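Gripper, version 2, or how I stopped making the bed

The first pair broke in October, at the left hinge, on a bath towel. I'd printed the linkage bars too thin because I was impatient, and I stayed up until one in the morning printing them again, thicker and uglier. Lorena Urrutia, who shares the Pelbridge workshop bench with me and has opinions, called the result "lobster chic." I have chosen to take this as praise.

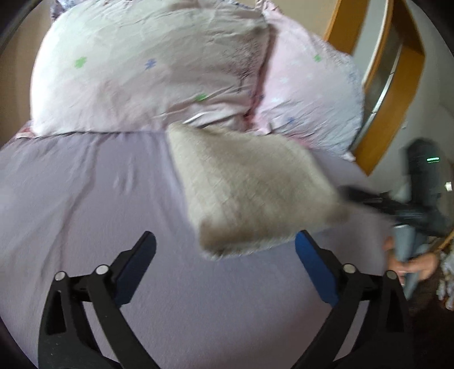

My main worry with the new jaws was how far they'd open. The old ones gave up at the width of a paperback, and bedding is wider than a paperback. These spread enough that the fuzzy beige thing on the bed sits mostly between the tips with the jaws still wide, and the silver pins at the joints were worth the extra trip to the hardware store. The blue pads were a separate argument. I wanted black, Lorena wanted grip, and grip came in blue.

So then I wrote a folding log, like a normal person with a normal Monday. It's up to 254 attempts. I won't be publishing the success column.

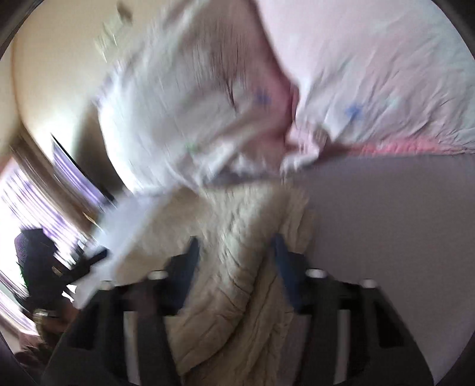 Thick fabric is a miserable opponent. A dish towel has corners and some sense of duty, and you can pinch it and get on with your life. A blanket bunched into a roll like the beige one between the pads, with that deep crease down one side, has no obvious place to grab at all. My current plan is to go for the ridge and pull slowly. Lorena's plan is softer pads. We're trying hers first, mostly so I can be gracious about it later.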